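Getting the House Ready for Entrance Exam Season

My younger one sits her college entrance exam this year, and since her brother went through it two years ago I've got a little system going. I'm no teacher and I can't help with the physics. What I can do is keep the paperwork in one spot, keep the kitchen running, and stop the dining table from disappearing under practice booklets. A few of you asked how I do it, so I'm writing it all down, in no particular order.

Start with the papers

Print the admit card twice the minute it comes out. One copy goes in the bag and the other goes on the side of the fridge under a strong magnet. My son's roll number ended in 642 and I still know it by heart, because I looked at it every time I got the milk out!

After the results you'll get a whole second wave of papers – rank card, transfer certificate, birth certificate, fee receipts, the lot. Get a folder with clear pockets and write on each pocket with a marker what belongs there, even while it's empty. An empty pocket with a name on it nags at you nicely. My neighbor Florêncio Bastos keeps his daughter's in a cookie tin, and I will say the cookie tin survived a leaking ceiling, so maybe he's ahead of me there.

Photocopies: make more than the notice asks for. We drove all the way to the counseling center in Grustville with the exact number and then stood in line for the copy shop across the road with every other family in the county.

The study table

We only have one big table, so it has to be a desk by day and a dinner table by night. I put a cloth down for meals and take it off for studying (pencil on a soft cloth is hopeless, the point goes right through the page). Fold the cloth with the crumbs inside and shake it out the back door.

Pencil shavings, eraser bits and sticky-note backs all go in an old mug. Wipe the table with a barely damp rag, dry it straight away, and only then bring the booklets back. I learned that one with a 216-page practice book that dried as wavy as a potato chip.

Feeding a kid who won't stop to eat
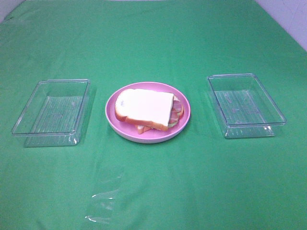
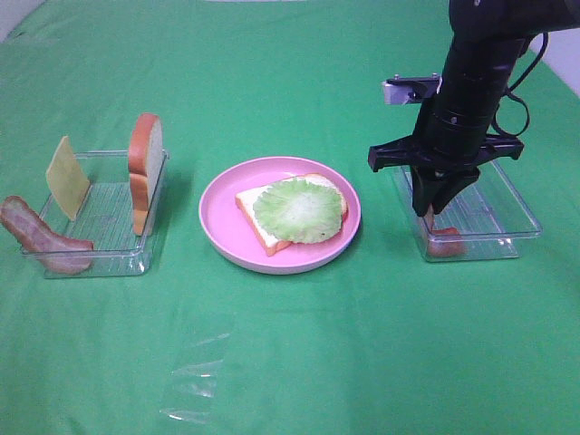 During the last month before the exam mine forgets lunch completely, so I quit calling her to the table and started setting things out where she walks past. The trick is to do the thinking the evening before, when I'm already in the kitchen and the radio is on. Bread gets checked, fruit gets washed, and whatever is going in the sandwiches is moved to the front of the fridge. A clear plastic tray like the one with the cheese in it is good for this, since a hungry teenager can see the cheese without opening six lids. Cover anything that came out of the fridge and put it back if she hasn't touched it. And skip the saucy fillings on practice-test days, they end up on the answer sheet.

Water is the other thing. I fill a bottle in the morning and put it to the left of her books (she's right-handed, so it stays clear of the elbow). Screw cap, always.

Sleep, noise and clocks

Put a plain battery clock with hands where they study. Phones are no good for timing a practice paper, you look at the time and twenty messages later it's dinner. I change the battery in April whether it needs it or not.

For noise, a rolled towel along the bottom of the door does more than you'd expect. Felt dots on the chair legs upstairs helped too. I do my vacuuming at 12, when she takes a break anyway.

The night before

Lay the clothes out, with nothing new and nothing itchy. Check the exam instructions one more time for what they allow in the hall, as it changes, and pack the clear pouch right then with pens, ID, admit card and photo. Hang the bag on the doorknob of the front door so you can't leave without moving it.

Fill the car with gas that afternoon too. I say this as somebody who once coasted into a gas station with a very pale seventeen-year-old in the passenger seat. He still brings it up at Thanksgiving.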